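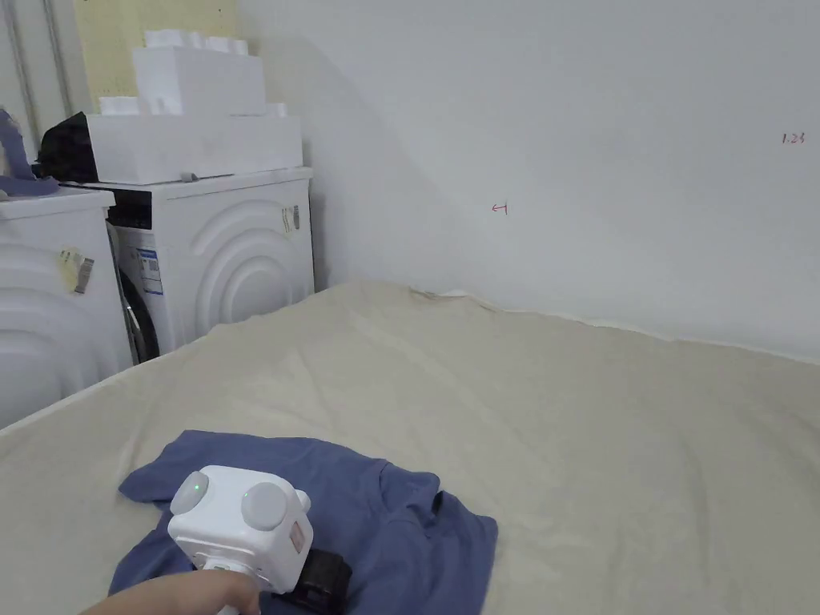 Precious Tagle has folded clothes for a living, on and off, for 19 years. She started in a hotel laundry, moved to a small wash-and-fold shop called Karley, and now does the washing, drying and folding for a guest house called Undano, where she also trains new starters. I went to see her in October to ask what she has learned about a job most of us do badly at home, usually late in the evening and in front of the television.

She does nearly all of her folding on a bed. I had expected a long table, and she has had those too.

"Tables are the wrong size," she says. "They're made for eating at. You get one shirt down flat and then there's no room for the pile. A bed gives you the whole width. You can put the shirt in front of you, the finished things behind it and the socks up at the far end where they won't get mixed in."

The drawback is height. A low bed means bending, and after an hour of bending the back complains. Tagle kneels for small things and stands for sheets. She once asked Farhad Ahmadpour, who looks after the building, to raise one of the beds on blocks. He did it, and she says it was the best present she had from anyone that year.

She is particular about what goes underneath. The bed should have a plain fitted sheet on it, pulled tight, and nothing else. No duvet, no throw, no cushions.

"If the bed is soft on top, the shirt sinks," she says. "You press the fold and it comes back up at you. A few wrinkles in the sheet don't matter. A duvet matters."

A light colour helps as well. On a pale sheet she can spot a stray thread or a mark that didn't come out, and she would sooner find it then than have a guest find it. Anything with a mark goes straight back on top of the machine, where it stays in view until the next wash.

I asked her to take me through a T-shirt. She lays it face down and smooths it from the collar to the hem with the flat of her hand. One side goes in to the middle with the sleeve turned back on itself, then the other side. The bottom comes up to just short of the collar and the whole thing is halved again. It took her less time than it took me to write that down.

"People start folding before it's flat," she says. "They pick it up out of the heap by the shoulders and try to do it in the air. Then they wonder why the sleeves are all over the place. Put it down. Let go of it. Then look at it."

Thicker cotton she folds one time fewer, as the last fold only springs open. Shirts for a drawer are stood on their edge, and shirts for a shelf are laid flat with the folded side facing out.

Shahab Parsa, who came to the guest house from a café job, was taught by her last year. He remembers being given a single blue T-shirt and told to fold it until she was happy with it.

"It was most of a morning," he says. "I thought she'd forgotten about me. Then she came over, shook it out and said, 'Again.' I still do mine at home the way I used to, though. In a ball."

At Karley she kept a tally in a notebook. In her busiest month she folded 1,372 pieces, not counting socks, which she refused to include. She stopped keeping the notebook after that, and says it was making her rush.

Having a machine close to the bed makes a great deal of difference, in her view. Carrying a full basket up a flight of stairs is how clean things end up on the floor. Where there are two machines she keeps one for darks and one for lights and doesn't swap them over, even when one is standing idle.

"Touran thinks that's silly," she says, meaning Touran Taheri, who runs the guest house. "She may be right. But she doesn't have to explain the grey towels."

Her own washing gets done last, after supper. She folds the shirts and trousers. The pyjamas go under the pillow as they are.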